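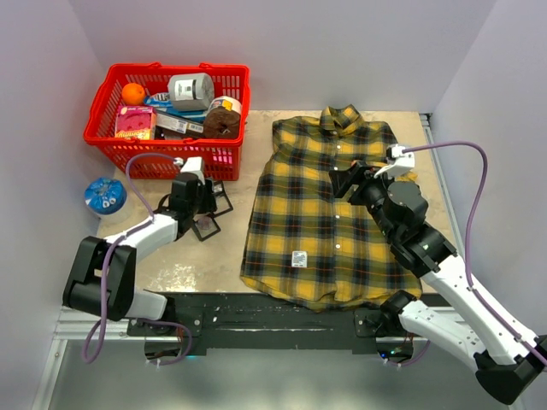 Is the Dobson grocery warehouse in Ekisstead worth a visit if you don't work in the trade?
It is worth a morning if you like seeing how food gets to a store, but two hours is enough.

The open day was held on Thursday, August 22, 2019. Tickets were free and had to be booked ahead. I took the bus from Vultside, which stops across the road from the main gate. Drivers are sent to the gravel lot behind the building, and that was full by ten.

Visitors went around in groups of 31, each with a guide and a set of headsets. Mine crackled, so I stayed near the front. We started at the receiving docks, where trucks from the farms come in before dawn. The guide said the site supplies 300 stores, most of them small ones in towns with no other grocery.

The produce hall was the best part. Bananas are kept apart from everything else in their own rooms, and the temperature is changed a little each day to bring them along. Citrus is simpler and can wait longer. We were not allowed into the freezer section, only up to a window in the door.

After that came dry goods, with long aisles of shelving put in by Vakov in March. Cereal and paper products take up far more room than I expected. Candy has a cooler corner of its own, away from the loading doors. A woman in our group asked what happens to dented cans. They are sold to staff once a week.

Lunch was soup and a roll in the staff canteen. The line was slow and there were not enough chairs.

The shop by the exit sold jam, coffee and tote bags. Cards only. Wear closed shoes, as sandals were turned away at the door, and bring a sweater even in summer. The walk is all on flat concrete, and there is one bench, 100 yards in. The last bus back to Vultside leaves at 4:40.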